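Running a Two-Arm Demonstration at an Open Day

This page covers preparing and running a short handling demonstration for visitors. It is based on the September open day at the Oston workshop, where the task was to pick a plastic container from a table and set it down at a marked spot. The steps apply to any slow tabletop task.

1. Choose the task

Pick one movement that can be understood from three metres away. Lifting by a handle works well. Small parts do not, as visitors at the back see only the arm. A full cycle should take less than a minute, including the return to the start position.

Avoid anything that needs a person to reset it on every cycle. At Oston the second half of the program returned the container to its starting place, and the operator only stepped in after a fault.

2. Prepare the area

Fix the visitor line before moving any furniture. Measure it from the furthest point the arm can reach, with the gripper open, and add 900 mm. Mark it on the floor with tape and walk the whole length of it with the arm extended.

Route cables away from the visitor side. Check that both emergency stops can be reached without crossing the line, then press each one in turn and confirm that the drives cut out.

Daylight needs checking at the hour of the demonstration. A setup tuned in the evening can fail at 11 in the morning when there are windows behind the table. Lock the exposure on the wrist cameras once the light is settled.
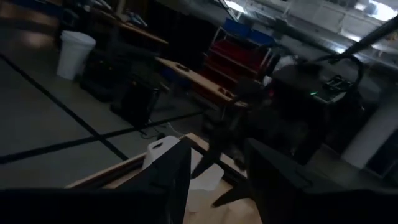 Run the complete cycle 32 times without visitors and log every failed grasp. Almost all of ours came from the handle being turned too far towards the fingers. A pencil mark on the tabletop cured it. If there are more than 3 failures in the set, slow the approach and start the count again.

3. Run the session

Groups of 16 are the upper limit for a single line of people. Give the safety talk with the drives off — visitors stop listening once something moves. Then:

Switch on and home both arms.
Run one cycle at half speed without comment.
Run a second cycle, naming each stage as it happens.
Stop the arm above the table and take questions.

The operator keeps one hand on the stop throughout and does not answer questions. A second person does the talking. We used the Kulier pendant for this, with the Mbeki sequence loaded and all other programs locked.

4. If a grasp fails

Let the cycle finish if the container is still upright. If it has fallen, stop, cut the drives and only then reach in. Home the arms again before restarting. Resuming from the middle of the sequence is possible in the Zarnum software but should not be done with visitors present.

5. Afterwards

Save the log before shutting down. Restore the normal speed limits and unlock the programs. Leave the floor tape in place if another session is planned, and check it for lifted ends before the next group comes in.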